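**Prokosora Players — minutes of the production meeting, 1/18/19**

Held in the upstairs room at Skokitz Hall.

Present: Maarja Baranauskienė (chair), Ojārs Ots (set and lights), Ilze Kütt (costumes and props), Gintarė Jankauskaitė (front of house, minutes)

Apologies: Mārtiņš Rebane, who sent written notes on the script. They are covered under item 3.

**1. Minutes of the last meeting**

The December minutes were accepted with one correction. Item 4 said Ilze would store the wigs at home. She did not agree to this. The wigs are in the tall cupboard behind the stage and will stay there.

**2. Matters left over**

The broken step at stage left has been replaced. Ojārs did it with lumber left over from the last set, so there is no cost. He asks that the side door not be propped open with the paint cans, as one of them tipped over during the work.

The hall has confirmed that we can have the stage for the full week before opening. We share the kitchen with the dance class on two of those evenings and must leave the counter clear for them.

The lost property box has not been claimed. Gintarė will list what is in it on the notice board. Anything left at the end of the run goes to the thrift store.

**3. Script and casting for Flerkel**

Mārtiņš sent cuts for acts one and two. The meeting went through them. Most were accepted as written. The following were discussed:

- The letter scene in act one. Mārtiņš wants to lose the second letter. Ilze said the second letter is the only place where the audience learns that the aunt sold the bakery. Maarja suggested moving that line to the breakfast scene. Agreed, if Mārtiņš can make it fit.
- The song at the end of act one. He would cut the last verse. Agreed. The cast has trouble with it anyway and the verse repeats what the first one says.
- The fight in act two. No cuts, but he asks that it be walked through at half speed before every performance. Agreed.

Act three is still too long. The last read-through of the whole play came to 92 minutes without the interval, and a good part of that was act three. Maarja would like it shorter but does not want to lose the train platform scene. Mārtiņš will be asked to look at the conversation between the two brothers, which says the same thing twice.

The part of the station master is still not filled. Two people have asked to read for it. Maarja will hear both of them on the same evening and decide then. If neither suits, Ojārs has offered to do it, though he would need someone to cover the lights for that scene.

Understudies were talked about briefly. We do not have enough people to cover every part. It was agreed that the two brothers and the aunt should be covered and that the rest will be managed if it comes up.

**4. Set**

Ojārs showed his model. The bakery and the train platform use the same platform and the same back wall, with the counter rolled off and the bench rolled on. He thinks the change can be made in the time it takes to play the whistle and the announcement. Maarja asked to see it done with a clock running before she signs off on it.

The bakery window will be a frame with no glass. The shelves behind it need bread. Ilze has salt dough loaves from an older show, but several have gone soft and she would sooner bake new ones. She will do a batch and varnish them. They should be marked on the underside so that they are not eaten by mistake, as happened with the apples.

Paint: we have enough of the cream and the brown. We need green for the bench. Ojārs will buy it.

**5. Drapes and backcloth**

This took up most of the evening.

The black drapes we have been using are in poor shape. There are holes along the bottom edge of the two side pieces, and the center piece has faded in a band where the sun comes in. Ojārs held one up to the work light and you could see the lamp through it in several places. The meeting agreed that they will not last another show.

Kazlauskienė has offered us a dark cloth at a trade price if we take at least 30 yards. They have the same cloth in a few dark shades and will cut it for us, but they do not hem. Delivery is free. The offer stands until the end of the month.

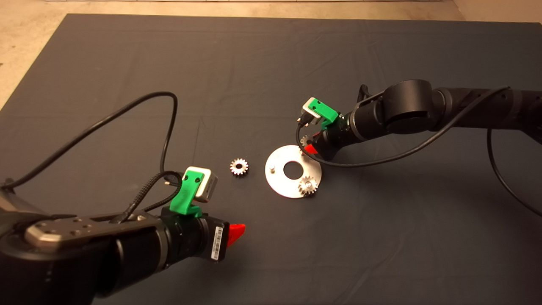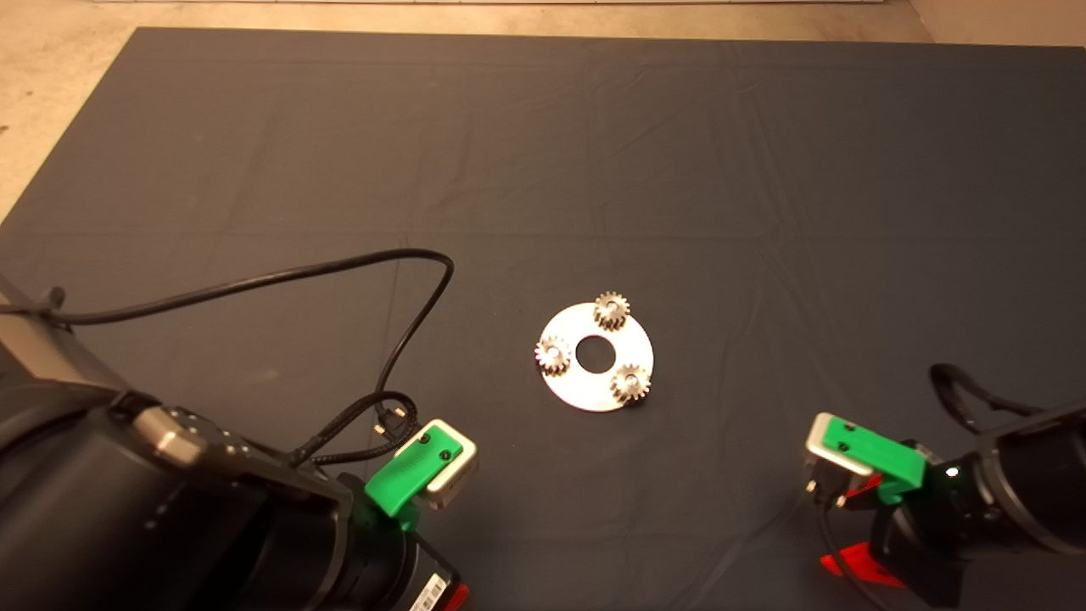
Ilze is worried about how the new drapes will look under side light. The platform scene is lit low and from the left, and anything that is not smooth will throw a shadow. A dark cloth keeps its creases even when it is spread out flat on the floor, as both pictures show, and ours will come off the truck folded. She wants the lengths hung a full week before the technical rehearsal with weights in the bottom hem, and steamed from the back after that. Ojārs pointed out that this means the bars have to come down and go back up twice. Ilze said that was fine with her. Maarja asked for the steaming to be done in the morning, when the hall is free and the windows can be opened.

There was a longer discussion about the shade. Pure black swallows the actors' dark coats in act three. Ojārs prefers a very dark gray and says that under the blue gels nobody in the seats will know the difference. Ilze would like a dark navy for the same reason, but she accepts that it may turn purple under the pink light in the bakery. It was agreed to ask Kazlauskienė for a sample of each, and to look at them on stage under both lighting states before ordering. Ojārs and Ilze will do this together and their choice is final. It does not need to come back to a meeting.

Flameproofing: the hall needs a certificate for anything that hangs over the stage. Gintarė will ask Kazlauskienė if the cloth comes treated. If it does not, we will have to spray it ourselves, and the spray has to be dry before the hem weights go in.

Hemming: Ilze can do the side pieces on her own machine. The center piece is too heavy for it. She will ask to use the machine at the school where she teaches. She needs one other person to carry the cloth while she sews. Gintarė will help.

The old drapes: the two side pieces are to be thrown out. The center piece can be cut down for dust covers and for the props table in the wings, where a dark cover is useful during blackouts.

**6. Costumes and props**

Coats for act three are all found except the porter's. Ilze has measured everyone but the station master, for the reason given in item 3.

The suitcase with the false bottom has a stiff catch. It stuck at the last rehearsal and the younger brother had to go on without the letter. Ojārs will file the catch down. Until then it should be left unlatched.

Props are to go back on the props table after every rehearsal. Each item has its own taped square with a name on it. Maarja asked that this be read out to the cast again — the tea tray has been found in the kitchen more than once.

The whistle needs to be boiled between uses, or a second one bought. A second one will be bought.

**7. Front of house and tickets**

Ticket price stays as it was. The hall has 49 chairs in good order and we will not sell more seats than that. The broken chairs have been moved to the cellar so they do not get put out by accident.

Posters will be ready once the title lettering is settled. Maarja found the first version hard to read from across the street. Gintarė will ask for a plainer one. The name of the hall should be larger and the list of the cast smaller.

Coffee at the interval will be run as before. Cake was brought up. Ilze said the bakery scene makes people hungry and that we sold out of cake on both nights of the last show without one. It was agreed to ask each cast member to bring one cake during the run, on a list that Gintarė will put up.

The front door sticks in cold weather. Someone needs to stand by it when the audience is coming in.

**8. Any other business**

Ojārs asked who has the second key to the lighting box. It was not known. Everyone is to look at home.

Maarja reminded the meeting that parking in front of the hall is not allowed during the week of the show. The bakery next door takes deliveries there early in the day and has complained before.

**Actions**

- Mārtiņš: move the bakery line to breakfast; shorten the brothers' conversation
- Maarja: hear both readers for the station master
- Ojārs: green paint; suitcase catch; timed scene change; samples on stage with Ilze
- Ilze: salt dough loaves; school sewing machine; samples on stage with Ojārs
- Gintarė: ask about flameproofing; poster lettering; cake list; lost property list; buy whistle

Next meeting after the first full run of act three, same room. Gintarė will send out the date.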